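Report of a visit to the Tornstead sorting workrooms
Prepared for the Watton Library Service by Philomena Dramani, Collections Department
November

## Purpose

The Watton Library Service holds a local history card file that has been in storage since the closing of the Nic Giolla reading room. The file is packed in 313 boxes and contains printed cards, handwritten slips and a quantity of folded sheets. The Service must decide whether to sort this material in its own basement or to rent space at Tornstead, where several smaller collections have been handled in recent years.

The Collections Department was invited to attend the Sunday open day at Tornstead. The visiting party consisted of the author, Evaristo Zepeda (Buildings) and Kulap Kaewkla (Conservation). The party was received at 10:30 a.m. by Oi-ling Chou, who manages the workrooms, and left shortly after 3 p.m.

## Arrival and access

Tornstead is reached from the Watton road by way of the old freight yard. The approach is paved as far as the gate and gravel after that. Mr. Zepeda measured the loading door and found it wide enough for the Service's larger carts, although the sill stands above the level of the yard and a ramp would have to be supplied. Ms. Chou stated that a ramp is kept on site but is shared with the other tenants and must be reserved.

The building has a single freight elevator. Its posted limit would allow our boxes to go up in loads of ten or twelve. The stair is narrow and turns twice, and Mr. Zepeda does not recommend that boxes be carried by that route. Visitors sign in at a desk on the ground floor, where coats and bags are left in numbered lockers. The lockers are free of charge.

## The main workroom

The party spent the larger part of the morning in the main workroom on the second floor. The floor plan supplied to visitors gives its area as 800 square feet. Work was under way during the visit, and Ms. Chou asked guests to keep their voices low and to stay clear of the people handling items.

House rules on dress are short. Regular staff are asked to choose light, plain clothing, on the grounds that dark fibers and dye are more easily carried onto pale paper. Sleeves are to be kept back from the hand. Rings and bracelets are discouraged, as are lanyards worn outside the shirt. Ms. Kaewkla noted that our own rules say nothing about color and suggests that the point be considered at the next revision.

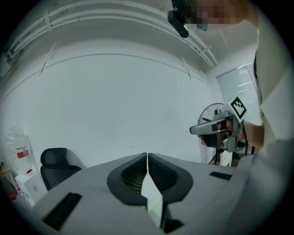

*Main workroom, Tornstead. Off-white clothing, with the forearm bare below the sleeve.*

Gloves are not required for ordinary card and paper. This agrees with our present practice. Clean hands are preferred, and a sink is provided in the corridor. Photographs and coated prints are treated separately, in a smaller room that was closed on the day of the visit. The author has asked for a copy of the written procedure for that room.

Ms. Chou described the usual order of work. A box is opened and its label copied to a paper sheet. Items are then lifted out singly, checked on both sides and placed in one of four groups: sound, soiled, torn, or to be referred. Items are not read at this stage. In her experience most delay arises from staff stopping to read, and she has asked the local history groups that rent the room to save reading for the second pass. The author would expect the same difficulty with the Nic Giolla cards, many of which carry family notes.

A team of three is said to complete 100 cards in a sitting where the material is clean, and a good deal fewer where slips have been pinned or pasted. Our file has a large number of pasted slips. The estimate given to us by the previous contractor, Kullo, did not allow for this, and the Department should treat that estimate with caution.

## Lighting, ceiling and walls

Mr. Zepeda was asked to report in particular on the condition of the room. His remarks are given here in summary.

The ceiling is painted white, with the beams and panels left exposed. Artificial light comes from rectangular fluorescent fixtures. The light was bright during the visit and appeared suitable for handling pale card. Mr. Zepeda raised the matter of exposure over a long project – several months, in our case – and recommends that boxes be kept closed except when in use. No filter sleeves are recorded in the maintenance log. Ms. Chou was willing to have them fitted if a tenant paid for the materials.

White pipes and conduits run together along the line where the ceiling meets the wall. Mr. Zepeda would wish to know which of these carry water. The building plans were not available on the day and have been promised by mail. Until they are received, he advises that no boxes be stored directly under the run, and that any overnight storage be on raised pallets toward the opposite side of the room.

The large wall on that side is plain and white. It carries faint horizontal lines and scuff marks of the kind to be expected in a working room. Mr. Zepeda considers these a matter of appearance only. Should the Service take the room, he would ask for the wall to be washed and repainted before our material is brought in, and for nothing to be hung there without consulting the owner.

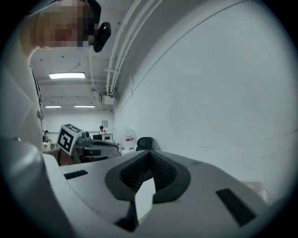
*Ceiling lights, the pipe run and the plain wall, with a small flat white piece held in the foreground.*

The room has no openable skylight. Air is supplied by a unit in the corridor, which Mr. Zepeda found to be quiet. A temperature and humidity record has been kept by hand since last winter. Ms. Kaewkla examined the most recent pages and found the readings steady, apart from one week in late summer when the unit was out of service. She has requested photocopies of the full record.

## Handling of small items

Ms. Kaewkla gave particular attention to small pieces: loose corners, cut slips and single cards separated from their sets. These are the items most often lost in a move, and in the Nic Giolla file they are numerous. A count made before the file went into storage listed 143 envelopes of detached pieces, and it is not known whether all of these are still with their original boxes.

The Tornstead practice is to keep every loose piece with the box in which it was found, in a folded paper wrapper marked in pencil. Pieces are not matched during the first pass, even where the match is plain. Ms. Kaewkla supports this rule. In her view an early match, made under pressure of time, is harder to correct later than a piece left unmatched and properly labeled.

She had one reservation. The wrappers shown to visitors were made from ordinary office paper. The Service would need to bring its own acid-free stock, and the cost should be added to the budget. Cirilo Aguirre in Purchasing has been asked for a price.

## Afternoon program

After lunch the party heard a talk of forty minutes on the history of the building, which began as a seed warehouse. The talk was well attended and the slides were clear. Several questions were put on parking, to which no firm answer was given. Tenants at present use the gravel area beside the gate, and this may be withdrawn when the yard is redeveloped.

The party also viewed the shared break room. Food and drink are restricted to this room and the rule appears to be observed. There is a refrigerator, a table for eight and a notice board on which tenants post their hours. Restrooms are on the same floor.

## Terms

Rental is by the month, with a minimum of three. The rate includes heat, light and use of the elevator. It does not include the ramp, cleaning or storage outside working hours in the lockable cage on the ground floor. Ms. Chou will hold the main workroom for the Service until the end of next month without a deposit.

## Recommendations

1. That the Service continue discussions with Tornstead regarding the main workroom.
2. That no agreement be signed until the building plans have been received and Mr. Zepeda has reported on the pipes.
3. That a trial be carried out on six boxes, two of them containing pasted slips, before any schedule is fixed.
4. That Ms. Kaewkla draft a handling sheet for the trial, to include a rule on light-colored clothing.
5. That the basement at Watton be kept available as a second option, and that the dehumidifier there be serviced in either case.

The author wishes to record the Department's thanks to Ms. Chou for the time given to the party. Copies of the floor plan and the open day leaflet are on file in the Collections office and may be borrowed on request.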